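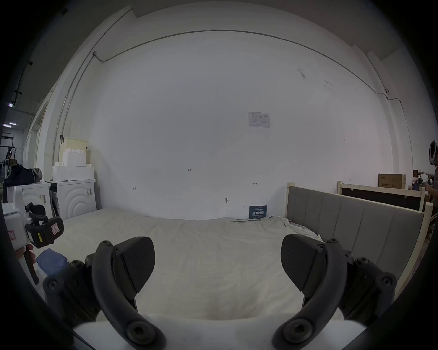 Page 6

Vusine Miranda – demo cleaning and planning software for two-handed work

Overview

Miranda takes recordings from hand-held gripper tools and turns them into something you can train a policy on. Tracking, trimming, sync between left and right, pad gap estimation, export. Runs on one workstation. No cloud account needed.

Built for big soft jobs – sheets, towels, covers, anything that creases and never looks the same twice. A rumpled white sheet against a white wall is about as hard as it gets for visual tracking, so that's what we tune on.

What's in the box

Well, the download. No box.

Miranda Track – camera pose from wide-angle video. Uses the wall and whatever is on it. Notices, cables, hooks, pencil marks, all good anchor points. Plain walls are the enemy. Cloth gets masked out before the solve so a moving sheet doesn't drag the pose with it.

Miranda Pair – lines up two tools on one clock and one map. If one tool shows up in the other's view, that sighting goes in as an extra constraint. Big help on long reaches across a bed.

Miranda Grip – reads the gap between the finger pads from the picture. Works with curved flexible fingers, dark pads included. Needs one calibration clip per tool, fully open to fully closed, 10 seconds.

Miranda Plan – replays a cleaned demo against your arm model and flags anything out of reach, too quick or through a headboard. Headboards and bed frames can be added as keep-out volumes by drawing over the map. Rough is fine.

New in version 11

– Cloth masking rewritten. Handles white on white much better then the old one
– Dark border of the fisheye circle now ignored by default, used to be a tick box
– People at the edge of view are masked before feature matching
– Pair no longer loses the second tool when a hand covers part of it
– Export to plain folders as well as the Rallex format
– Fixed the grey-screen crash when closing a project mid-solve. Sorry about that one

Specs

Input: fisheye or standard video, one or two tools, optional headset track
Longest single session: 200 minutes
Projects open at once: 6
Operating system: Linux. Windows build is preview only, expect rough edges
Graphics card: required for Track and Grip, not for Plan
Output: poses, pad gap, masks, per-clip quality score, plan report

Setting up a room

Leave the clutter. Boxes, appliances, printed signs – high contrast, doesn't move, Track loves it. Clearing the room back to bare paint will make your results worse. What you do want is for the stuff to stay put for the whole session. Shift a carton halfway through and you'll need to split the project there.

Steady ceiling light. Doors either open or shut, pick one and leave it.

Keep both tools in the same room when you start recording. Pair looks for overlap in the opening seconds and will sulk without it.

Known limits

Mirrors. Still bad.
Sheer curtains count as wall about half the time.
Fitted sheets – Plan can't reason about elastic yet, it treats the corner as ordinary cloth. Check those clips by hand.
Grip scores go low when fabric covers both pads. The gap value is held from the last good reading and marked as held, so filter on that if you care.

Licences

Per workstation, yearly. Labs and teaching programs get the same build at the lower rate. Lostow arm owners already have Plan included with the controller licence, so only order Track, Pair and Grip. Don't pay twice.

Trial is the full program with export switched off. Projects made in the trial open in the paid version, no need to redo the solve.

Orders and support

Quotes, colour-coded install sheet and sample project: ask Nilmini Pramanik on the Vusine sales desk. Send a short clip with your enquiry if you can and she'll get it run through Track so you see your own room and not ours.

Support tickets go through the Help menu. Attach the log, pls – the report button does this for you but only if the project is still open.

Page updated 2025-04-15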